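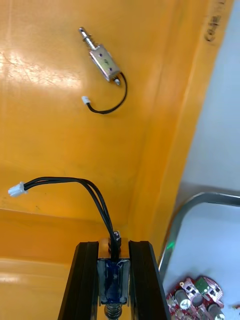

*A small push-pull solenoid with its spring and plunger, in an orange tray.*

## Repair evening in Sketcombe: door locks and bells

Tuesday, July 27, 2021

The next repair evening will be in August, in the back room of the old post office in Sketcombe. We open the door at 6:30 pm and we close at nine. Please bring only one item per person, as last time the line reached the stairs and several people went home without a turn.

The subject this time is door locks and bells. Many houses on the Witano side still have the electric door openers that were put in when the flats were built. They are simple things. When a visitor rings and you press the button upstairs, a coil pulls a small metal part and the door is free. After many years the moving part becomes dirty, or the spring gets weak, and then you hear only a hum. People often pay for a complete new lock when a cleaning would be enough.

Ariel Dimaculangan will give a short talk at the beginning. Ariel repaired door systems for Kurnent for a long time and has promised to keep it to 20 minutes, with questions after. The talk is for beginners and you do not need to know anything about electricity.

Some points before you come:

- If your lock belongs to the building, ask the owner before you take it out. We can not work on it without this permission.
- We look only at low voltage parts. Anything that is connected directly to the wall current must go to an electrician.
- Take a photo of the wires before you disconnect them. Write the colors on a piece of paper also.
- Bring the screws in a small bag - we do not have every size.

The box of used parts is open again. Everything in it is free, but please put two coins in the jar if you can, for the coffee. We are still looking for old bell transformers and for the round push buttons with a brass ring.

News about the room: the rent for the autumn is 700 and we have collected 342 until now. The evening in August is free as always, and gifts are welcome at the door. We would also like to buy a better lamp for the long table, but the rent must come first.

One more request. The gray cat from the bakery, Fang, comes in when the side door stays open and sleeps on the coats. Please close the side door behind you, also when it is warm. The windows to the yard will be open for air.

To reserve a place, write your name and your item on the list at the bakery, or answer this newsletter by email. If you can help to carry tables, please come at six.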